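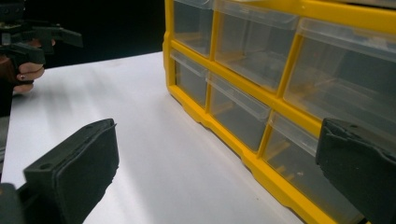 Rangement des perles et boutons – vos questions

Vous m'écrivez souvent les mêmes choses depuis que j'ai ouvert l'atelier Sadanitz, alors je réponds ici une bonne fois !

Faut-il tout trier par couleur ?
Pas chez moi. Je trie d'abord par taille, puis par matière, et la couleur vient en dernier (quand j'ai le courage). Mercedes Ospina fait l'inverse et elle s'y retrouve très bien.

Combien de perles de rocaille par tiroir ?
J'en ai mis jusqu'à 900 dans un petit, et c'était trop : il fallait tout vider pour attraper celles du fond. Maintenant je m'arrête à mi-hauteur.

Des tiroirs transparents ou opaques ?
Transparents, mille fois oui ! On voit ce qui manque avant de lancer un collier.

Et les étiquettes ?
Du papier et un bout de scotch, collés en bas de la façade.

Où poser le casier ?
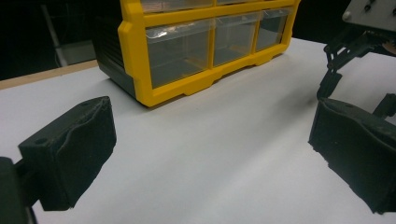

J'ai longtemps gardé mes fournitures sur une étagère, trop haute pour moi, et je renversais un tiroir sur 3. Depuis, c'est sur la table, à portée de main. Un casier jaune sur un plateau blanc, ça se repère tout de suite, et je laisse une bonne bande libre devant – il faut bien poser le tiroir qu'on vient de sortir, et le tapis à perles avec.

Comment nettoyer les tiroirs ?
Eau tiède, goutte de savon, séchage à l'air. Je le fais en avril, avec les fenêtres.

Prêtez-vous du matériel pendant les ateliers ?
Oui, pinces et aiguilles comprises. Apportez juste vos lunettes si vous en portez !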